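Notes on the Second Stage of the Bench Build

The work described in this entry was carried out at Kilport, the shared workshop in which I have held a bench for the past several years. The first stage, covering the frame, the tabletop and the mounting of the two arms, was set out in an earlier post. The present entry concerns the control wiring, the choice of grippers, the work surface and the first set of tasks. It has been prepared mainly for other members of the workshop who have indicated an interest in building something similar, and for the small number of outside readers who wrote following the last instalment.

Scope

The purpose of the build remains as previously stated. Two small arms are to be mounted facing one another across a table, so that either may pick up, turn over or hand across an object of modest size. Nothing further is claimed for it. The arms are not intended to carry a load beyond 600 grams each, and the software will refuse a motion that exceeds the limits set at start-up. Readers hoping for an account of welding or machining will find little of use below.

Responsibility for the build was divided between Dinesh Biswas, who undertook the electrical work, and me. Milagros Echeverría reviewed the wiring diagram before power was applied and required two changes, both of which were made. Her sister Trinidad lent the crimping tool.

Power and isolation

Each arm is fed from its own supply. In the original plan a single larger supply was to serve both, and the unit had in fact been purchased. It was set aside after the bench tests, in which a sudden stop by one arm produced a dip in voltage that the other arm's controller read as a fault. The controller then shut down, as it is designed to do, and had to be restarted by hand. Two supplies of ordinary size proved cheaper to obtain than a single one with sufficient reserve. The surplus unit has been donated to the workshop and may be found on the shelf above the drill press.

The mains side is enclosed in a steel box with a hinged lid. Members are reminded that the lid is to remain closed while the supplies are energised, and that the key is kept in the office. The emergency stop interrupts the motor supply to both arms and leaves the controllers running, so that the joint positions are retained. This arrangement was recommended by Milagros and is considerably more convenient than the one it replaced, under which each stop was followed by a full homing routine.

Earth continuity was tested at the table frame, at the lid of the box and at the base of each arm. The readings have been entered in the workshop log.

The motion controller

Following some deliberation, the controllers chosen were a pair of Skunov boards, bought second-hand from a member who was leaving the province. They are of an older pattern and the documentation is incomplete. The pin assignments printed in the manual do not agree with those on the board at the auxiliary connector, where the enable line and the fault line are exchanged. Anyone acquiring the same boards would be well advised to check the connector with a meter before attaching anything to it. Dinesh lost an evening to this matter and asked that it be recorded.

The boards communicate with a desktop computer beneath the table over a serial link. The link was initially unreliable at the higher speed. Shortening the cable did not help. Replacing it with a shielded cable, and routing it along the opposite leg of the table from the motor wiring, corrected the problem, and it has given no trouble since.

Software

The planning software is Lemma, which is maintained by Gisela Carrasco and used on several other benches in the building. It was selected on the grounds that assistance would be close at hand. It accepts a description of each arm, a description of the table, and a list of positions that the arms may not enter. The last of these took longer to prepare than the other two combined.

A short note on the forbidden region may be of use. The two arms share the space over the centre of the table, and a collision there is the most probable form of damage. The first approach was to divide the table by a line and forbid each arm to cross it. This was safe, and it also made a handover impossible. The present approach permits either arm to enter the shared space provided that the other has reported itself clear. The report is made by position and does not rely on a timer. In the event that no report is received within 12 seconds, both arms stop and a message is displayed.

Grippers

Three patterns of gripper were tried. The first, a printed design with soft pads, held smooth objects well but flexed at the hinge and could not be relied upon to close in the same place each time. The second was a suction cup, which was satisfactory on flat plastic and unsuitable for almost everything else in the parts bin. The third, and the one now fitted to both arms, is a parallel type with two flat fingers. It was purchased from Prolbridge as a kit and assembled at the bench.

Assembly of the kit was straightforward apart from the finger rails, which were supplied dry and required a light grease. The fixing bolts should be fitted with a medium thread-locking compound. On the first gripper this step was omitted, and a bolt worked out after 2000 cycles of opening and closing on the test stand. It was found on the floor. Both grippers have now been treated and are inspected at the beginning of each session.
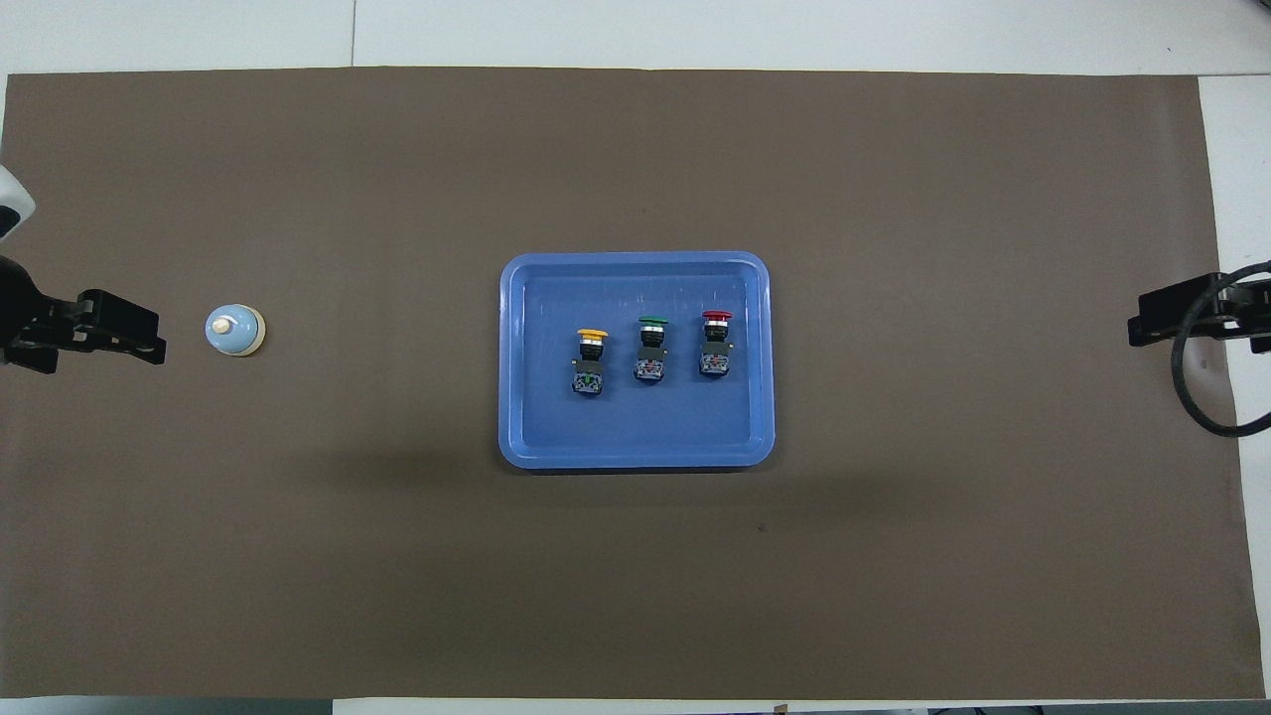
The selection of objects was given more thought than the early plan had allowed for it. Push-button switches of the panel type were adopted as the principal item because they are plentiful in the workshop, robust enough to survive being dropped, and awkward to hold in a manner that is instructive. The cap is rounded and the contact block is square, and a grip that suits one end is poor at the other. The different cap colours also allow an instruction to be given plainly, such as a request for the red one, without the need to attach labels.

A service bell was included for a different reason. Pressing a plunger calls for a controlled downward movement and a prompt release, neither of which is exercised by picking and placing. It has the further advantage that the outcome may be judged by ear from the far side of the room.

The tray serves to keep the switches in a known area. Its raised rim was at first a nuisance, as the fingers approached at too low an angle and struck it. Raising the approach height by the thickness of two fingers removed the difficulty at the cost of a slightly slower cycle.

The work surface

The tabletop is white, and under the overhead lights it produced a glare that interfered with the detection of pale objects. Several coverings were considered. A rubber mat was rejected for its smell and for its tendency to grip the underside of whatever was pushed across it. Painting was rejected as permanent. Matte brown paper was adopted as an interim measure, and on present evidence it may well remain. It is inexpensive, it can be replaced in a minute or so, and pencil marks may be made directly upon it when positions are being set out.

Its shortcomings should also be noted. The paper creases, and a crease of sufficient height will be reported by the software as an object. The detection threshold has been raised accordingly. Grit and small offcuts also register from time to time, and a brush is kept on a hook beside the table. Members using the bench after hours are asked to use it.

Cable management

This remains the least satisfactory part of the work. The gripper cables must be long enough to permit full rotation of the wrist, and a cable of that length will hang wherever it pleases when the wrist is at rest. Spiral wrap made the cable too stiff. A spring-loaded reel pulled on the connector. The option presently under consideration is a light elastic tether fixed partway along the forearm, which would take up the excess without transferring the load to the plug. A drawing has been made, and the parts are expected in October.

Until then, the speed of the wrist joints has been limited in software. The limit should not be raised without first consulting Dinesh or me.

Matters outstanding

The following are still to be completed: the cable tethers, a permanent bracket for the emergency stop (at present it is clamped), the revised handover routine, and a proper cover for the rear of the controllers. The configuration files will be placed in the workshop's shared folder once the comments in them have been put in order. Requests for copies in the meantime may be directed to me at the bench, where I am generally to be found after six in the evening.

Posted by Maya Haddadin

4 comments

Trinidad Echeverría
I would like my crimping tool back when the tethers are finished. No rush, but I have a trailer harness to do before the snow.

rowan_k
Thanks for the note on the Skunov auxiliary connector. I have the same boards and had been blaming my own soldering. Swapped enable and fault and it came up first try. Do you know if the other connectors match the manual?

Maya Haddadin
In reply to rowan_k: the motor and encoder connectors were checked and agree with the manual on both of our boards. The auxiliary connector is the only one at which a discrepancy was found. Trinidad, the tool is in the top drawer and may be collected at any time.

Gisela Carrasco
The next version of Lemma will let you set the clear-report timeout separately for each arm. Come and see me before you redo the handover routine, it may save you some work.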